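Paid participants wanted: teach a robot arm by remote control
Bravside, Kolev Building, second floor

We are looking for 16 people to take part in a study on how people show a robot arm simple kitchen jobs. You will steer the arm with a hand controller while watching it on a screen. The arm and the kitchen are simulated, so there is nothing to break and nothing heavy to lift.

You do not need any experience with robots or computer games. We would like a mix of people who have used a hand controller before and people who have not.

What you will do

You will come in for two sessions on separate days. The first begins with a short practice, in which you learn to move the arm, turn the wrist and open and close the gripper. After that you will be given a set of written tasks, such as picking up an item from the counter and putting it in a bowl. Each attempt is recorded and used to train the software, called Grurka, to do the same task by itself. Attempts that go wrong are kept too. Please do not restart unless the session leader asks you to.

Across both sessions we expect to record 200 attempts per person. There is a break every half hour and you can ask for more.

The items on the counter differ from one set of tasks to the next and are not always things you would find in a kitchen.
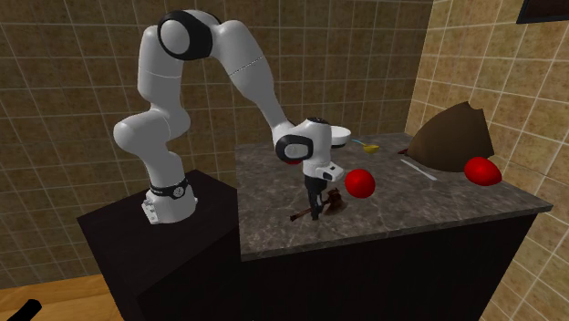

Simulated arm with its gripper lowered over a small hatchet on the kitchen counter.

Who can apply

You must be 18 or over and able to use both hands for the controller. Glasses and contact lenses are fine. Staff of Bravside and Hekidside cannot take part.

Payment

£11 an hour, paid by bank transfer after the second session. Travel within the city is refunded if you keep your tickets. If you stop early you will be paid for the time you have done.

How to apply

Write to Zorica Petkov at the Bravside study office by July 21, 2020. Give your name, a daytime phone number, whether you are left or right handed, and the times you cannot do. People who took part in the March sessions may apply again.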